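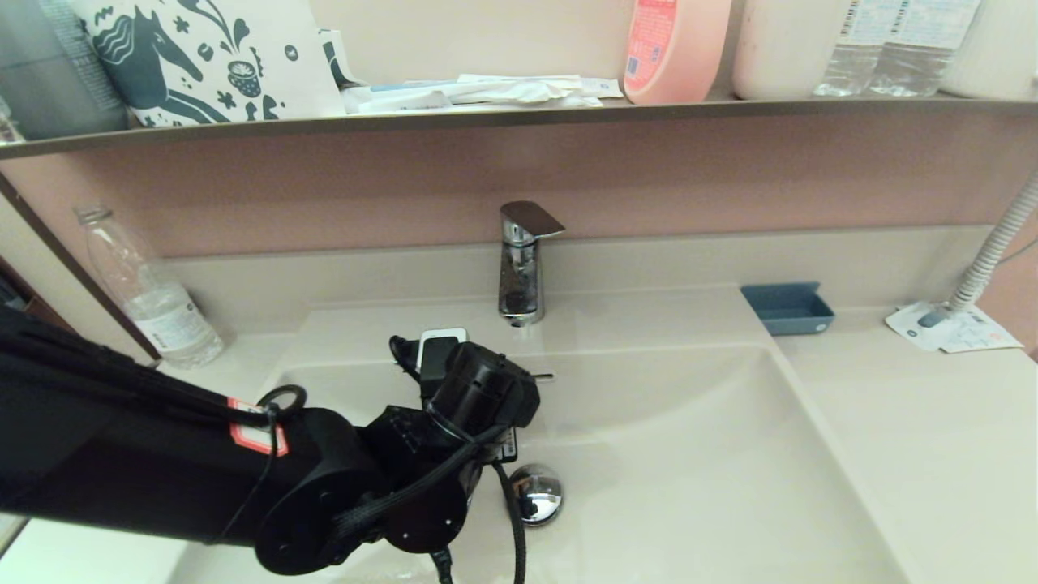 Hemum opens its bathroom sink room in Bastden, and you can come in and use it

BASTDEN - For immediate release

I'm Donnie Gourlay, I run Hemum, and I've been told a press release should put the news in the first sentence. So: starting this Saturday, our vanity room in Bastden is open to anybody who wants to come in, turn on a faucet, lean on a counter and scrub a sink before they buy one. Doors open at 9 a.m. It's free, you don't need an appointment, and the coffee is fine.

We make bathroom vanity tops, the kind where the basin and the counter come as a single molded piece. We've sold 4000 of them, mostly through builders, and the people who end up brushing their teeth over them almost never get a say. They get a color name on a form. I've wanted to fix that for a long time, and this spring we finally took over the unit next to our shop and put plumbing in it.

The set we're proudest of is the one everybody on our crew calls the pink one. It has a wide, shallow rectangular basin, a glossy beige counter, a chrome single-lever faucet with a flat handle, and a dusty pink wall panel behind it with a long shelf running over the top. I fought against the pink! I wanted white, I lost the argument, and I've come around so far that I'm now doing my own bathroom at home in the same color. Adebayo Omoregie picked it, and he brings it up at lunch.

What you can do when you visit

Mostly, wash a sink. I know how that sounds. But a vanity top is something you'll wipe down every few days for years, and you can find out a lot in five minutes with a pad in your hand. Can you get into the corners? Does your wrist bump the faucet when you reach for the back ledge? Is the rim comfortable to rest your arm on, or does it dig in? We'll hand you a scrubber and a towel and leave you alone with it for as long as you like.

We've also put toothpaste, shaving cream, hair dye and some really stubborn face makeup in a drawer, and you're welcome to make a mess with any of it. Bring your own if there's a product you always have trouble with. One woman at our preview brought a turmeric mask and stayed for an hour, and I learned more from her than I did from the last trade show. 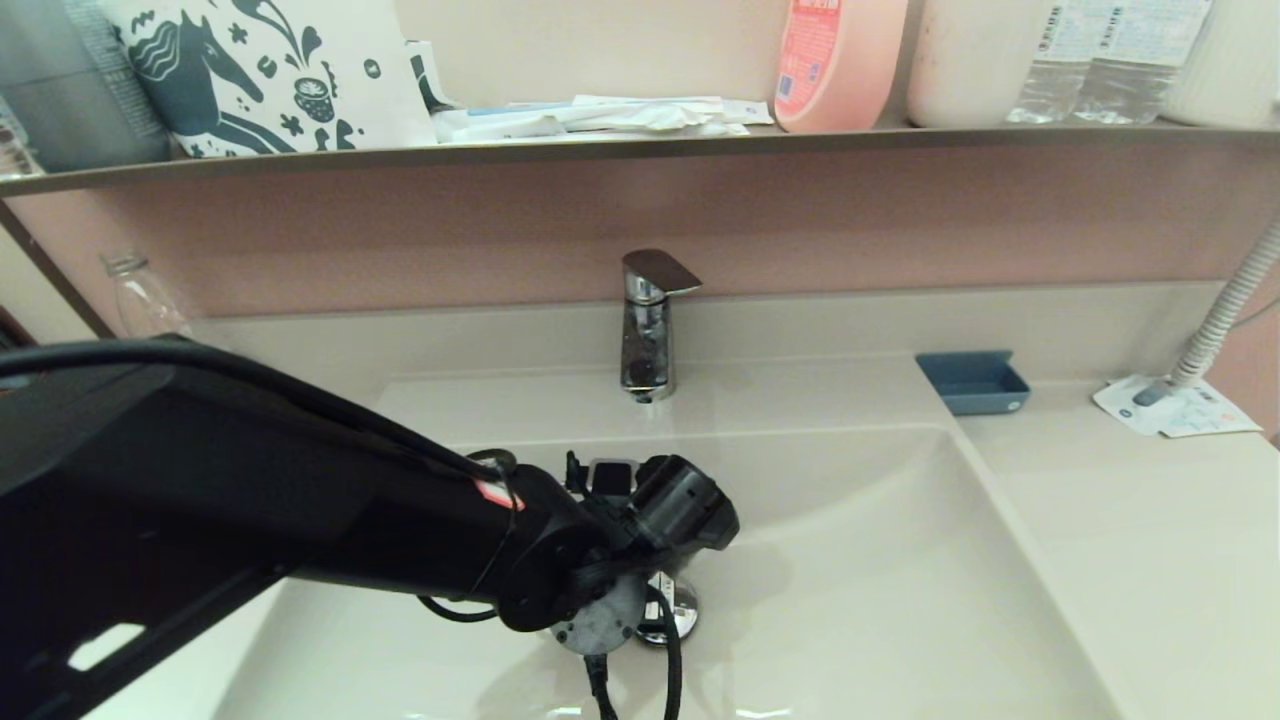

The shallow basin is the part people ask me about most, so let me get into it a little. A deep bowl looks generous on paper, but it puts the bottom a long way down, and kids end up hanging off the counter to reach the water. With a shallow one you need a short spout and a floor that slopes properly toward the drain, and getting that slope right took us 6 molds. Wai-kit Kwok did the drawings for all of them and would like it on record that the second one was good enough. It was close, Wai-kit. It left a puddle by the left wall.

The drain stopper is a plain chrome one, right in the middle where you can get at it. We tried a colored one to match the basin and it looked great until it had a bit of soap on it. Chrome shows spots too, I won't pretend it doesn't, but a dry cloth takes care of that and you're done.

Then there's the soap dish. It's a small blue-gray rectangle that sits loose on the counter to the right of the faucet, and we went back and forth on it for weeks. Earlier tops had a dish molded into the surface. Ultan Kinsella, who handles our returns, kept a list of complaints, and the molded dish came up again and again - people couldn't get the gunk out of it. A loose one you can pick up and rinse. If you use pump soap, stick it in a drawer and forget about it.

How to clean one of these at home

Since I'll be asked this all day Saturday anyway, I may as well put my own routine in writing. It's short.

Clear the counter first, including the bottle of water that somehow lives in every bathroom. Rinse the basin with warm water. Put a little dish soap on a damp pad and start at the rim, going all the way along it, then work down the walls and finish at the drain. Do the faucet last with a cleaner part of the pad and go easy around the base. Check the overflow slot on the back wall of the basin while you're down there, it has a chrome trim and the lower edge collects toothpaste. Rinse everything, then dry the ledge behind the faucet. That ledge is where hard water marks start, and it's the spot I skipped for years.

Please don't use steel wool or scouring powder on a glossy top. We'll have an offcut on the wall that's been scrubbed with both, and you can run your thumb over it and see what I mean.

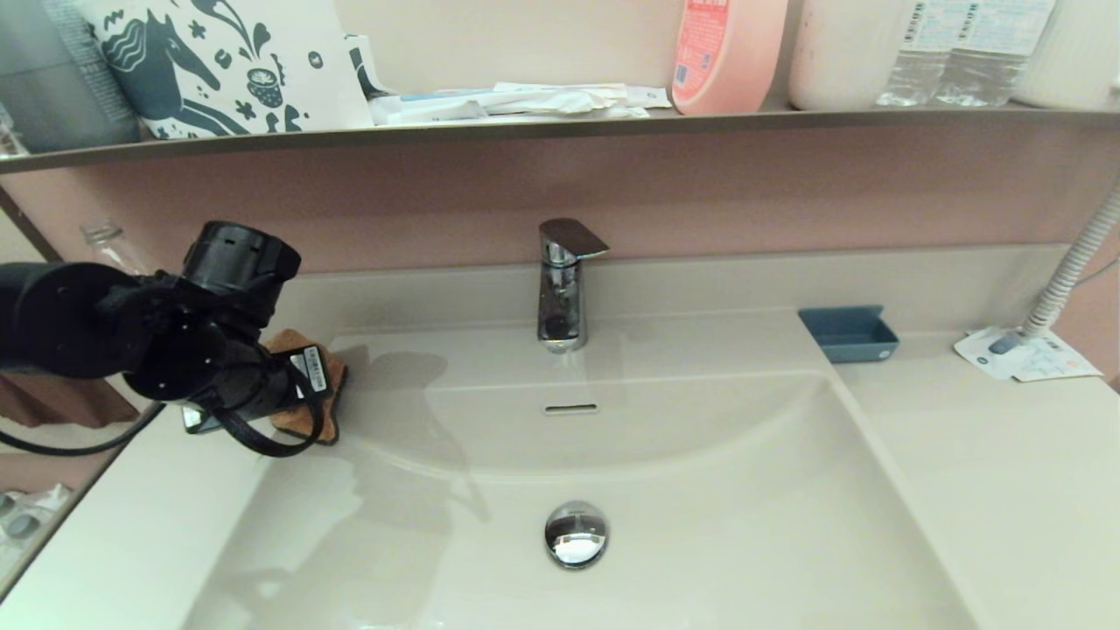
As for what to scrub with, we'll have a basket of different things to try, from soft cloths to natural fiber pads to the cheap sponges you already have under the kitchen sink. I like something with a bit of tooth to it for the rim and a cloth for the rest. Emrys Kneath, our floor manager, uses a cloth for everything and thinks I'm overdoing it. Ask us both and you'll get two answers.

Prices and where to get one

The vanity top shown in the pink set costs $1025 with the faucet, stopper and soap dish included. The wall panel and the shelf are sold separately, and we can cut the panel to fit while you wait if it's a simple rectangle. Delivery inside Bastden is $80 and Movico will be doing the driving, including carrying it up the stairs if you have stairs. Please measure your doorway before you order. I'm begging you.

If you're working with a contractor, the Balogun showroom also takes orders for us and can show you color chips, though it doesn't have running water, so come to us if you want to get your hands wet.

We're open Saturday from 9 a.m. until 4 p.m., and after that on weekdays during regular shop hours. The room is at ground level with no step at the door. Kids are welcome and there's a stool so they can reach. Reporters and home bloggers are welcome too, and if you'd like the place to yourself for an hour, get in touch with Emrys and he'll open up early.

About Hemum

Hemum makes molded vanity tops and wall panels for bathrooms at its workshop in Bastden. We also sell replacement stoppers, levers and soap dishes for all of our older tops, including the ones with the molded dish, for which I'm sorry.

Press contact: Emrys Kneath, Hemum, Bastden. Call the shop and ask for him by name, or just come in on Saturday and find me by the coffee.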